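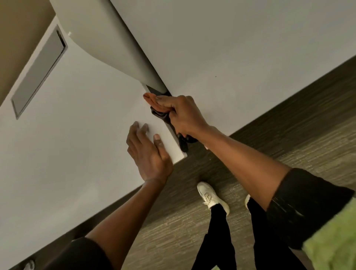

Minutes — Orel Studios tenants' meeting, 2/2/19

Taken by me, Lev Stetsiuk, so please forgive the spelling and shout if I've put words in your mouth. We started late while people hunted for chairs, and the last minutes were passed with one correction (the bike hooks are going in the back hall, sorry!).

1. Washroom cleaning

This took up most of the evening. The big complaint is still the seams, the ones where the curved white part meets the flat panel under it. Everybody wipes the top and walks away, me included, and the grime sits in the gap below the edge. We agreed that whoever has the washroom that week does the seam too, every time. Fold the cloth over and tuck a flap of it up into the gap, then work along to the corner. Keep your other hand flat on the panel while you push — I've done it without and I didn't like how much it gave.

Dark cloths are for the washroom, light ones for the kitchen. We've said this before and I'm writing it down so we can stop saying it! Used cloths go in the bucket by the back door, and the Nazarenko unit has kindly offered to run them through their machine until June.

Somebody asked about bleach on the white panels. The answer is no, just warm water and a drop of dish soap, and dry it off after.

2. Supplies

We're down to one bottle of soap and no gloves at all. Agreed to spend up to 80 dollars on cloths, gloves and a long brush for the floor corners. I'll order from Manico unless anyone finds it cheaper by the weekend.

3. Money

The shared account stands at 3,321 dollars. We want to keep 2,000 of that back for the boiler, which is getting louder. Unetti quoted 300 to reseal the washroom floor, and opinions were split (quite loudly) on whether to do it now or wait until the warm weather. No vote taken, so it comes back next time.

4. Anything else

The front door is sticking again, so lift and pull. The blue mug with the chip is still missing. A longer chat about parking went nowhere and I stopped writing after a bit.

To do: Lev to order supplies and put the new cleaning list on the washroom door. Nazarenko to collect the cloths. Everyone to bring their thoughts on the floor to the next meeting.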